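ok so the packing demo went sideways today. short thread

left arm froze mid task, 2nd time since March. no error, no beep, green light still on like everthing is fine. log just stops at step 13

worst part: right arm did NOT stop. kept going for 3 more seconds after the left one quit. that's the bit that scares me

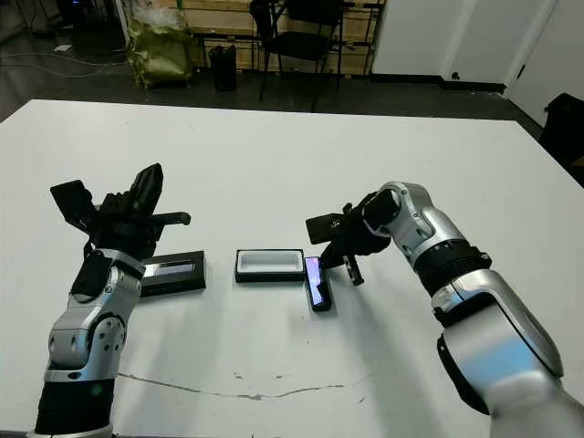

phone, tray, box, both hands over the table. Brikerdale bench

e-stop worked, fingers all fine (mine too). but if one arm faults the other has to halt. period. not optional

filed it w/ Plaltus as ticket 81. until they answer we're running one arm at a time, hands off the table when its powered. more tmrw

© Cludwood bench notes | Contact | Back to top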